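Visit to the Kasivia set, final season
2019-07-11

The production office at Kurkivell is a two-storey block behind a row of warehouses, and visitors sign in there before being walked over to the stages. There were 19 of us on the tour, mostly people who write for television sites, plus a few who had won places through the broadcaster's newsletter. Phones went into a locker.

Kasivia has run for four seasons and the fifth, now being filmed, is the last. It follows a family of customs officers in a port town between 1908 and 1931, and the final eight episodes cover the closing of the harbour. Shooting began in January and was due to finish a fortnight after our visit.

Beverley Hinds, the production designer, took us round. She joined in season two, when the series moved from rented locations to its own stages. The first stop was the customs hall, the largest standing set. It has a full ceiling, which is rare, and the windows on the street side can be lifted out in one piece to let a crane through. The counters have been repainted for each season to show the passing years, and where the edges have chipped you can see the older greens underneath.

Next door is the Paiva house. The ground floor and the upper floor are built side by side on the same level, so the staircase goes up eleven steps and stops at a platform. Actors climb it, wait, and are filmed arriving at the top on another day. The kitchen has working taps but no gas.
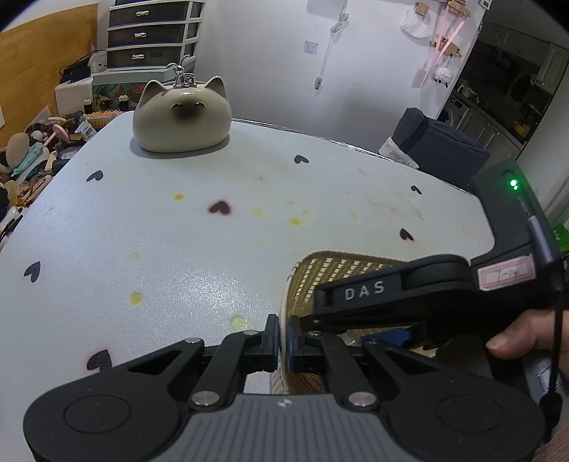

The prop store holds 3,148 catalogued items, and each has a paper tag with the season and episode in which it was last used. Hinds said the tags matter most for ledgers and letters, as viewers write in when a page changes between scenes. Two people on her team do nothing but paperwork in period handwriting. A shelf near the door was taken up by blank customs forms, printed in batches of 200.

Costumes are in a separate building and we had only ten minutes there. Nearly 1,000 pieces have been made or hired for the final season, many of them for one crowd scene on the quay.

We did not see any filming with the main cast. A second unit was shooting inserts on the harbour office set, and we watched three takes of a drawer being closed from behind a rope.

Multier, the company that makes the series, has not decided what will happen to the sets. The customs hall may be kept for another drama. Lunch was in the crew canteen, and the coach back to the station left at half past two.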